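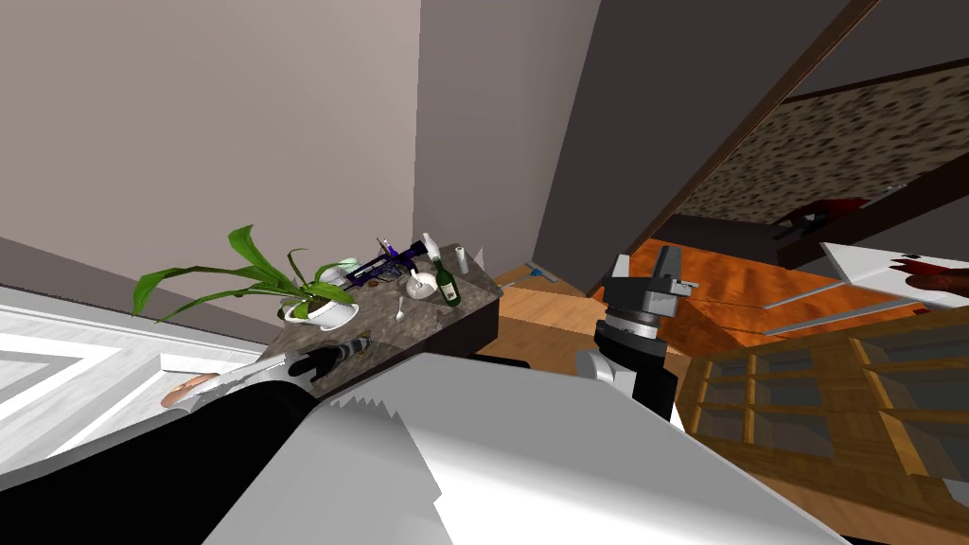
1/ two arms, one counter, one planner

Sim day. Both arms in the kitchen world, left one's got the small tan-orange thing in its gripper, right one is parked fingers up. Been chasing one bug in here since this morning so you all get to hear about it.

2/ the bug: left arm grabs fine, lifts fine, then the planner sits there for the full 2 second budget and returns nothing. No collision reported. No joint limit. Just "no path". Thanks.

3/ first guess was the granite slab. Its collision mesh used to be padded and any grasp near the edge started in contact. Checked. Padding's off, start state is clean. Wasted an hour on that, moving on

4/ second guess, the clutter. Plant, two bottles, paper towel roll, bowl, spoon. The plant is a pain because those long leaves get wrapped in one fat convex hull and the hull eats the whole left end of the counter. Swapped it for a decomposed mesh. Better! Went from 9 solved out of 50 starts to 31ish, didn't write it down, sorry

5/ still not good enough. So I dumped the failed queries and replayed them one at a time with the collision pairs drawn in. Should of done that first.

6/ and there it is. Held object gets attached to the left gripper, but the world copy never gets removed. So the planner thinks there's one in the fingers and one still lying on the stone. Every path starts inside a ghost.

7/ only happens if attach and the scene update land in the same tick. Attach wins, the remove gets dropped as a duplicate id. Bernd Hollmann flagged this in the Tranum issue tracker back in November and I read it and thought "not us". It was us.

8/ fix is four lines. Queue the remove, wait for the ack, then attach. Costs one tick. Pushed to the pirzada branch, please don't rebase on it yet, tests are still running

9/ after the fix: up to 95 percent of starts solve inside the budget, depends on the seed. What's left is nearly all the two wrists wanting the same bit of air over the near edge. Different problem

10/ for that one I'm trying dumb priority. Left arm plans first, right arm treats the left's swept volume as an obstacle with a time window. Joint planning for both is prettier but way too slow on my machine and I don't have the patience this week

11/ side note, perception is faked in all of this. Poses come straight from the sim. The Wiltavbridge folks keep asking for numbers with the real detector in the loop and the answer is not yet. White bottle, white bowl, white paper towels, all bunched up in the same corner, I know exactly how that's going to go

12/ @ whoever asked about the viewer: it's just the Udport one with contact drawing switched on. Settings, debug, third checkbox. Restart it after or the lines don't show up

13/ ok tests came back. One fail, teh old one with the gripper timeout, unrelated. Merging after lunch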